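Geschirrtuch Usstead, Halbleinen, im Dreierset
Artikelnummer 3118

Ein gutes Geschirrtuch merkt man sich ja meistens erst, wenn man eines Tages im Urlaub oder bei den Schwiegereltern mit einem schlechten dasteht und das Wasser nur von links nach rechts schiebt. Uns ging es jedenfalls so, und weil wir bei Begay ohnehin den ganzen Tag von Geschirr umgeben sind, haben wir uns mit dem Usstead viel Zeit gelassen. Fast drei Jahre hat es gedauert, bis Tove Gunnlaugsson mit der Webdichte zufrieden war (und Tove ist wirklich nicht leicht zufriedenzustellen!).

Die Kette ist aus Baumwolle, der Schuss aus Leinen. Das Tuch nimmt dadurch schon bei der ersten Benutzung ordentlich Wasser auf und wird mit jeder Wäsche weicher. Mit 55 cm Breite liegt es gut in der Hand, auch bei großen Tellern und Platten, und der Aufhänger sitzt an der langen Seite, damit das Tuch flach hängt und schneller trocknet. 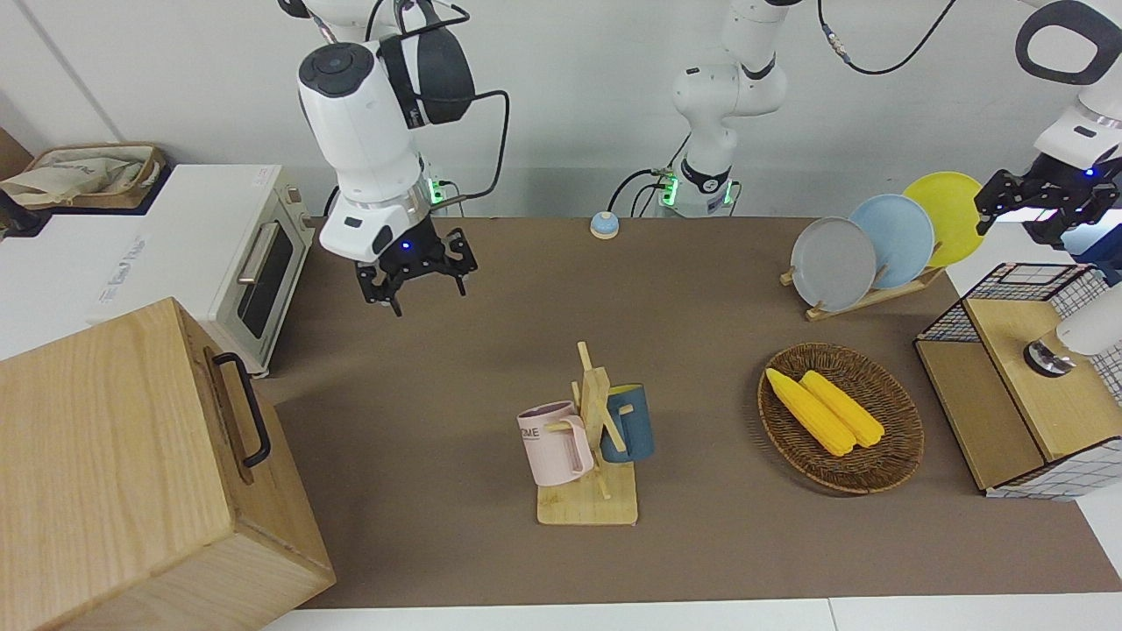

Braune Tischplatte, die Teller stehen rechts.

Für Gläser empfehlen wir, sich ein Tuch aus dem Set zu reservieren und es wirklich nur dafür zu nehmen. Fett vom Pfannenrand wandert sonst unweigerlich aufs Weinglas, da hilft das beste Leinen nichts. Viele unserer Kundinnen und Kunden bestellen deshalb gleich zwei Farben: Kreide für die Gläser und Moos oder Ziegel für alles andere — dann weiß auch der Besuch, wo er hingreifen darf.

Übrigens taugt das Usstead für weit mehr als den Abwasch. Man kann Brot darin einschlagen, gewaschenen Salat trockenschleudern (am besten auf dem Balkon, mit Schwung!), einen Korb damit auslegen 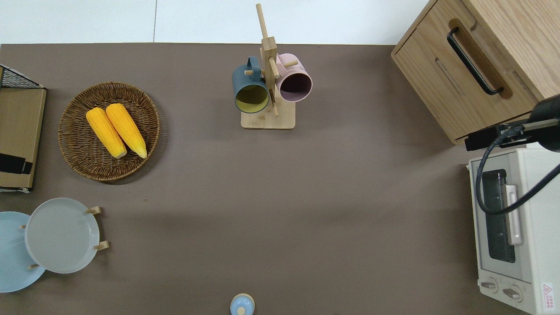

oder eine Schüssel Hefeteig abdecken, der ja bekanntlich Zugluft übel nimmt. Feven Hadgu aus unserem Laden in Somedville wickelt sogar ihre Weihnachtsgeschenke darin ein und fängt damit schon im November an.

Waschen und Pflegen
Bitte vor dem ersten Gebrauch einmal bei 60 Grad waschen, gern mit einem Schuss Essig im Spülgang. Weichspüler lassen Sie lieber weg, er legt sich um die Fasern und das Tuch saugt schlechter. Beim ersten Waschen läuft der Stoff ein wenig ein, das ist bei Leinen normal und in den Maßen schon berücksichtigt. In den Trockner darf es, schöner bleibt es auf der Leine.

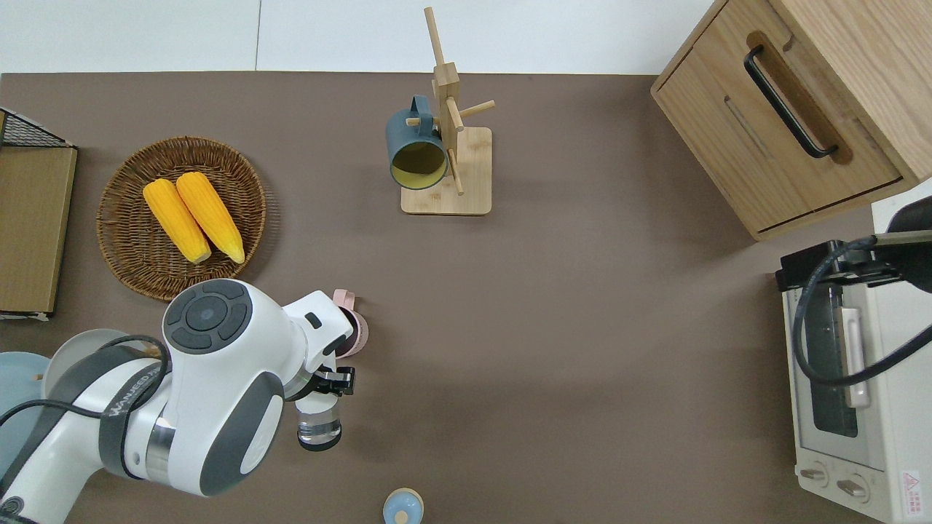
Klares Glas mit dickem, dunklem Boden, dahinter der Becher in Blassrosa.

Gebügelt werden muss nichts. Wer es trotzdem gern glatt hat: leicht feucht, heiß und von links.

Dazu passt
Die Tischdecke Dunholm ist aus demselben Garn gewebt und in denselben Farben erhältlich, dazu Servietten und ein schmaler Läufer. Schürzen kommen im Herbst wieder herein, Vormerkungen nimmt Birdie Achterberg gern telefonisch entgegen.

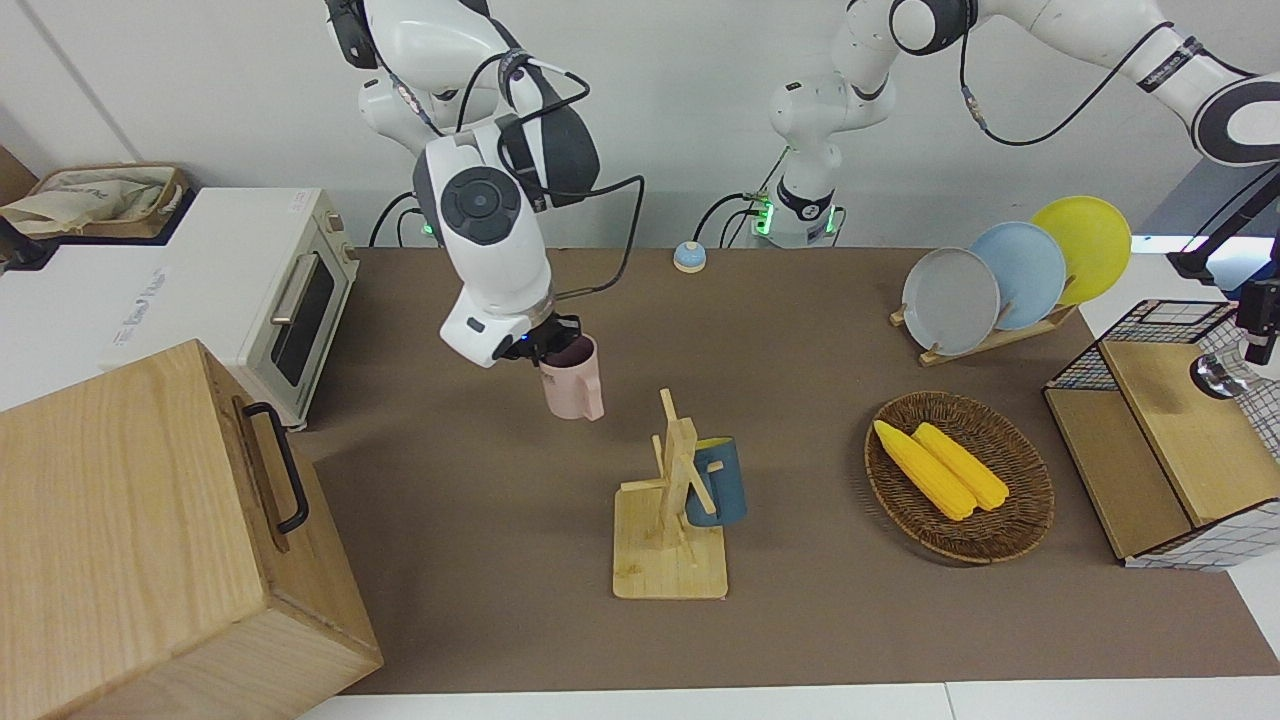
Becher in Blassrosa, der Henkel zeigt nach rechts.

Lieferung
Das Set kommt gefaltet mit einer Papierbanderole, ohne Plastik. Kreide und Moos sind vorrätig, Ziegel wird gerade nachgewebt und kann vorbestellt werden. Ungewaschene Tücher nehmen wir innerhalb von 30 Tagen zurück.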